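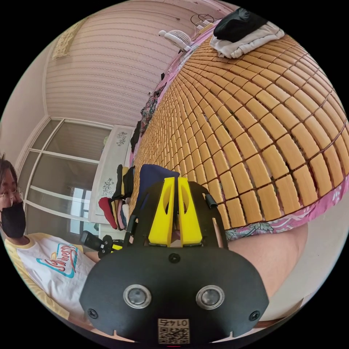

Open house at Mallullow, May 23, 2026

Typing this up on the bus back so forgive the state of it. Greer Strachan asked for notes from whoever went and I think that's just me and Mabli Wynne, and Mabli gets carsick if she looks at a screen.

Quick version: go if they run it again in October. Wear shoes you can get off fast. Eat first.

Mallullow is the old boarding house up the hill behind the bus yard. People live in it, it's not a museum, and two days a year the tenants open their rooms and you walk around and see how they keep them. Small rooms, lots of stuff, summer bedding going on and winter bedding going away. Rotis, the housing group that runs the building, puts out a map and a jar of pens and then more or less leaves everyone to it. Free to get in. Coffee was 2 dollars and tasted like the jar of pens.

Got there at 10. Line already down the stairs. Clementina Marinho was on the door with the map, she has lived there longest and knows which rooms have the good windows. Shoes go on a rack by number. I was 16. Remember your number, I didn't write mine down and had to describe my sneakers to a teenager.

First floor was kitchens. Shared ones, two families each. Skipped most of it, too hot and too many people in there. One thing I did like: every shelf had a strip of tape along the front with a name on it, and the tape had been replaced so often there was a kind of ridge. Meirion Gape said his shelf used to be twice as long. Did not sound like he was over it.

Second floor is the bedrooms and that's what I came for. Spent most of the morning up there, and most of that in one room.

It had the summer mat on. Woven bamboo, all small tan rectangular tiles linked up so the whole thing drapes over the bed like chain mail. I'd heard about these and never seen one on a real bed in a real room. It goes straight over the sheet – theirs was pink with flowers and green leaves, you saw it along the bottom edge where the mat stopped. Mabli wanted to know if it pinches. Clementina says yes, arm hair mostly, and you get used to it or you wear sleeves. She also says the first night on one is terrible and the second you sleep like a stone.

Clothes were out. Sorting day for them too, which I appreciated, I did not want to see a bed made for company. Patterned things in dark red and gray in a heap along the far side. A folded white cloth up at the end with something black on top of it. Navy cloth by itself on the mat. And a whole folded stack hung over the edge of the white cabinet, red, black, pink, yellow. I do exactly this at home with a chair and feel bad about it. Feeling less bad now. A folded stack draped over an edge is halfway to put away and I'm counting it.

The cabinet I would take home tomorrow. White, with two black line drawings of flowers on it, just outlines, very plain otherwise. Mabli and I had a small argument about whether you could do that yourself with a paint pen. She says yes. I have seen her handwriting.

Little white electric fan up at the end near the clothes. I asked Clementina about fans and mats together and she was very firm, the air has to go across the mat and not down on it. I wrote that down and underlined it and now can't remember if she said across the short way or the long way. Greer if you talk to her please ask.

Then look up. Striped wallpaper on the ceiling! Pink and white, running across. Walls left plain and light, with one patterned panel up high, so all the fuss is overhead. I've only ever seen wallpaper on a ceiling in a hotel and it made me feel like I was in a box. Didn't mind it here. Lying on your back on bamboo tiles on a hot night you'd want something to look at I guess. Sliding glass door with white frames too, and a window past it. My rental has a door that swings into the bed so you can guess how I felt about that. Sliding doors everywhere please.

Went back downstairs for the mat talk, which was in the laundry. Eifion Dafis did it standing between two dryers, one of them running, so I got maybe half. What I have:

Wipe the mat with a damp cloth, wrung out hard. Never soak it. The cord is what goes first, not the bamboo.
Dry it flat and in shade. He's seen people hang them over a railing and it pulls all the tiles down to one end.
Roll it, don't fold it. Tiles outward. Tie in two places with something soft, old tights are fine.
Check for split tiles with the back of your hand before you put it on in the spring. Sand the split ones, or cut a tile out and knot the cord closed if it's at the edge.
Sheet under it should be one you don't love. The corners wear at it.

Somebody asked what size to get and he said a bit smaller than the mattress so it doesn't hang, and then somebody else said hers hangs and it's fine, and that went on for a while.

He also did a short bit on sorting before you store. His rule is everything comes out and goes on the bed, so you can't go to sleep till it's done. Three people groaned. I was one. Winter stuff folded flat at the bottom, summer stuff on top, and the clothes you wear again before washing get their own spot that is not the floor and not the bed. For most of the rooms upstairs that spot was a hook or the edge of somthing.

There was a table for Mitow, the secondhand bedding place on Were Street. Good prices on sheets, no mats left by the time I got there, they went in the first hour. They take your name. I put mine down and Greer's too, hope thats ok.

Lunch was gone by the time the talk let out. Rice and pickles, Mabli got the last plate and gave me a pickle.

Few practical things for next time. Bus is the 1720, up from the station, and it does not wait. Stairs are steep, no elevator, one handrail and it's on the left going up. Ask before you touch anything in the bedrooms, people were nice about it but it's their beds. Bring cash in small bills. The bathroom on the second floor is for tenants only, the visitor one is by the laundry.

Things I want to find out: whether the bamboo ones come in a crib size (my sister), what Clementina said about the fan, and how you get paste to hold on a ceiling in July. Meirion says his came down on him once in the night, the whole strip. He slept through it.

Our stop. Will send Eifion's handout when I've flattened it out, it's been in my shoe bag.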